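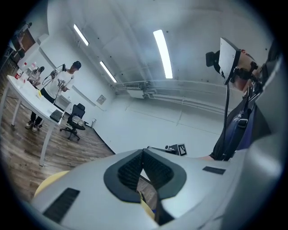

Rerkura recording set

The Rerkura is a hand-held gripper set used to record manual tasks for training robot arms. It is made by Gilen and assembled at the firm's workshop in Drostdale. One set is worn and operated by one person and has two grippers, a head-mounted camera, a harness and the cables that join them. The firm sells it mainly to laboratories and to companies that prepare recordings for others. In the Gilen catalogue it is listed under the number 2743, and older manuals refer to it only by that number.

The article below deals with the standard two-handed set. A single-gripper version was sold for a time but used a different harness, and its parts are not interchangeable with those of the later model.

Construction

Each gripper has a light-coloured plastic housing with a pair of dark fingers at the front, meeting in a V. The fingers are closed by a lever under the operator's hand and opened again by a spring. They have no motor. A small sensor behind the hinge records how far they are apart, and a wide-angle camera in the housing looks out over the fingers, so that the jaw always appears in the recording. The inner faces of the fingers carry replaceable textured pads.

The position of each gripper is worked out from the head camera, which follows printed square markers fixed to it. Recordings in which the markers are hidden for long periods can still be used, but the path of the gripper then has to be estimated from its own camera and motion sensor, and the result is less exact.

The cables run up the operator's body to the harness. On the first sets they hung freely from the head mount. Gilen now supplies clips for the shoulder straps, and many users have added their own.

Setting up

The set is normally prepared at a table. The usual order is harness first, then head mount, then grippers, as the head mount is hard to fit with both hands occupied. The chest buckle is closed before the shoulder straps are tightened. The head mount should sit just above the brow and tilt downwards far enough that both grippers are in view when the elbows are bent. Operators who wear a cap usually put the mount over it, although the manual recommends against this for work that involves much bending.

When the cables have been connected, the operator raises both arms, turns the head to each side and crouches once. If a connector pulls tight during any of these movements, the cable is re-routed with more slack at the shoulder. The clocks of the three cameras are then matched by closing both grippers together 10 times within view of the head camera.
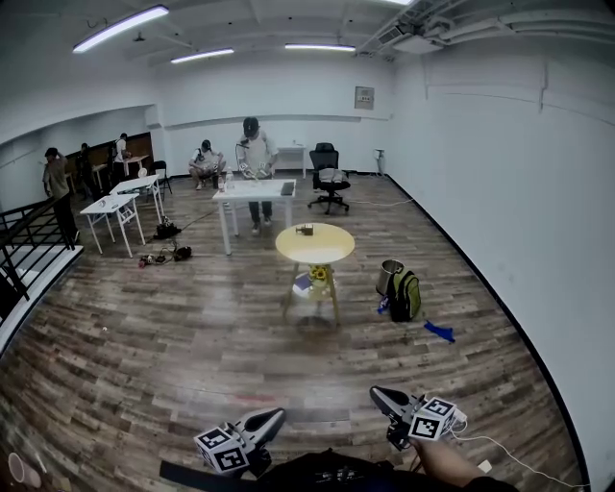

Marker tracking is checked after the clocks, and it is the step most affected by the room. The operator holds the two grippers forward at working height and rotates each wrist slowly through its full range while the software reports which markers it can read. A marker block should be readable on at least one face at every angle. On sets with a cube, such as the white ones printed with black-and-white codes on both grippers here, a second face normally comes into view before the first is lost. Glare is the commonest cause of a gap in the readings. Three long fluorescent fixtures on a white ceiling give plenty of light, but a glossy marker turned upwards beneath them may wash out, and matt prints are preferred for this reason. The floor also matters: a cup or a loose plug beside the operator's feet is easily missed by somebody looking at the grippers, and Gilen's instructions ask for the standing area to be cleared before the check begins.

The last stage is a short trial recording. A light object is picked up, moved and put down with each hand, and the file is played back before any real work is started. Several sets can be prepared in the same room. Each must then have its own range of marker codes, or the head camera of one operator may pick up the grippers of another. Gilen prints the code range on a label inside the battery cover — a place where it is often overlooked.

Routine care

Finger pads wear out sooner than any other part. The maker gives a life of 300 hours for the standard pad, though work with rough or dusty objects shortens it. A worn pad looks shiny along the lower edge and lets smooth objects slip when they are lifted. Pads are changed in pairs. The old adhesive is removed with a plastic scraper, and the new pad is pressed down from the hinge towards the tip and left overnight.

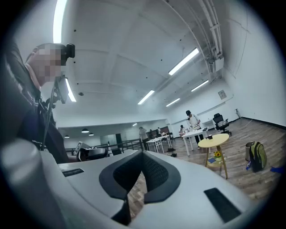 After a pair of pads has been changed, the opening sensor has to be set again, as even a small difference in thickness alters the reading at which the fingers touch. The gripper is closed on nothing, then opened to its stop, and both values are saved. A fully open reading below 3180 points to dirt in the hinge or to a spring that has come off its seat.

Lenses are wiped with a dry cloth before each session. Marker prints are wiped with a slightly damp one and must be replaced if a corner lifts, because a curled print is read at the wrong angle. Straps may be washed by hand once the brackets have been taken off.

Faults and repair

Cable faults make up most of the sets returned to Drostdale. The break is usually within a finger's length of the connector, and the camera may cut out only when the head is turned one way. Replacement cables are sold in two lengths.

A finger that closes late or unevenly generally has a worn hinge pin. The pin can be changed by the user with the housing open. The lever and its spring come as one part and are fitted at the workshop, or by the service agent in Fortin. The marker mount is glued at the factory, and a gripper on which it has been knocked out of line needs a full recalibration even where no damage can be seen.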